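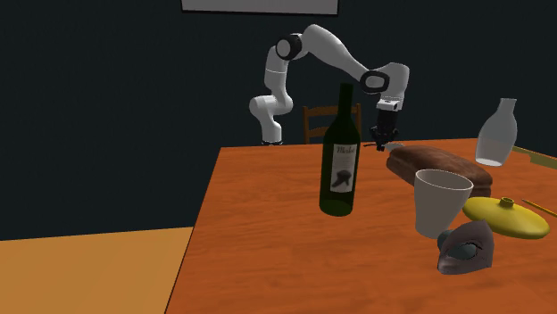 Is the membrane step worth keeping at all, one reader asked after the last entry, when the total protein stain already shows how much was loaded in each lane? The laboratory's position is that it is. A stain confirms that protein reached the membrane and that the lanes are even. It says little on whether the antibody has found its target, and the transfer remains the part of the western blot where most of our poor results begin.

May
Entered by the Protein Methods Desk, Kivthorpe

The morning was given to the liver extracts received from Mestelside. There were 17 tubes, all of which had been kept on ice and were logged by 8:40 a.m. Two labels had smudged and were checked against the sending list before any sample was opened. Protein content was measured with the usual dye assay. One tube fell below the level needed for a full load and was set aside pending a decision from Mestelside on whether to send more.

Gels were run at the standard voltage. The front moved evenly on the first gel. On the second it curved upward at both edges, a fault noted twice already this month with the older tank. The buffer had been made fresh, and the tank was packed with ice for the remainder of the run. The curve did not worsen, but the outer lanes of that gel will not be used for measurement.

Transfer began at 1:15 p.m. at 400 milliamps. The Pristo membrane was used for one gel and the Fuchs membrane for the other, as agreed in the trial plan. Both were soaked in methanol first. A small bubble was found under the Fuchs membrane near the lower corner and was rolled out before the cassette was closed. It left no gap in the stained lanes.

Blocking followed for one hour in milk solution. The written method still calls for milk in every case, although the antibody for the phosphorylated form gives a cleaner background with albumin. A change to the method has been requested under form 211. Until it is approved, the current wording stands and any departure must be entered here.

Results at the close of the day were mixed. The main band was clear on both membranes. The Pristo membrane showed a faint second band just below it in 5 lanes, all from the same group of extracts. This may be a breakdown product, and fresh protease inhibitor should be added to the next set before it is accepted as such. The Fuchs membrane had a higher background on the left side and will be washed again and re-imaged tomorrow.

Primary antibody returned to the cold room, third shelf. Stock of transfer paper is low. The older tank is to be kept out of use until its electrodes have been checked.

Protein Methods Desk, Kivthorpe | Contact the desk | Copyright Kivthorpe. All rights reserved. | Back to top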